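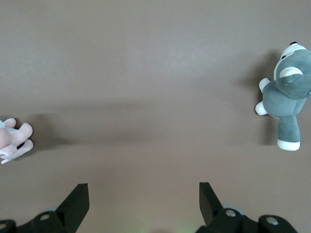 Priritz opens a soft toy swap and mending table in Koivisto

For release: June

Hello from all of us at Priritz! I'm Seija Ruotsalainen, and I look after the toy side of our little reuse shop in Koivisto. I don't normally write these things (Pentti Pesonen does, and he does it with far fewer brackets), but this one is about soft toys, so I asked if I could have a go.

From the first week of June we're starting a swap and mending table for plush animals. You bring in a soft toy your household has finished with, we look it over, and you go home with a different one. If yours has a split seam or an eye hanging by a thread and you'd like to keep it, we'll mend it for you instead. The swap is free. Mending costs 9 euros, whatever the size of the animal, and that includes new stuffing if it has gone flat in the middle.

We've been asking for this sort of thing for ages, and the push came when a nursery in Kilska closed and offered us its whole soft toy cupboard. I said yes before I'd asked how big the cupboard was. It was 33 bags. Hilkka Valtonen and I have been going through them ever since, one animal at a time, and I can report that people in Kilska are very fond of rabbits.

Every toy gets the same treatment. We lay it on a plain brown table, nothing patterned, so that loose threads and thin patches show up. We turn it over, feel along the seams, tug the ears and the tail, and check the paws, where the plush wears through first. White paws are the worst for grubbiness, as anyone who has ever bought a toy husky will tell you. 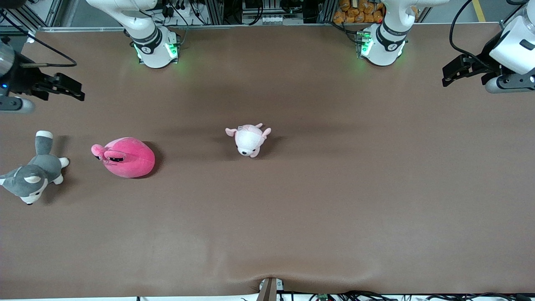
After that it's the wash. Most of ours go through at 30 or so in a pillowcase tied at the top, and the older ones are done by hand in the sink. Then they dry flat on racks overnight — never on a radiator, please, it makes the fur go crunchy. Hilkka brushes them with an ordinary baby brush and they go on the shelf.

I wanted to put them out by colour, greys together and pinks together, and it did look lovely for one afternoon. Boonmee Somboon, our mender, prefers them by size, and his way is easier when a four-year-old is pulling them all down, so by size it is.

"People say sorry when they hand me a toy with a hole in it," Boonmee told me. "I like the holes. I'd have no job without them."

He can take up to 60 mending jobs a month, so if it's urgent (bedtime urgent, you know what I mean) do say so at the counter and we'll see what we can do. Please don't bring toys with batteries or sound boxes inside, or anything that has been stored somewhere damp. Clothes for toys are very welcome!

The sewing thread, needles and stuffing have been given to us by Hekard, the haberdashery two doors down, and Aino Räsänen there has also put by 1000 safety eyes in different sizes. Thank you, Aino.

The table runs every afternoon the shop is open, from two until six, at the back past the bookshelves. Children are welcome as long as a grown-up stays with them. Reporters and photographers are welcome too, and mornings are quieter if you want to talk to Boonmee while he sews. Ask for me or Pentti at the Priritz counter in Koivisto and one of us will put the kettle on.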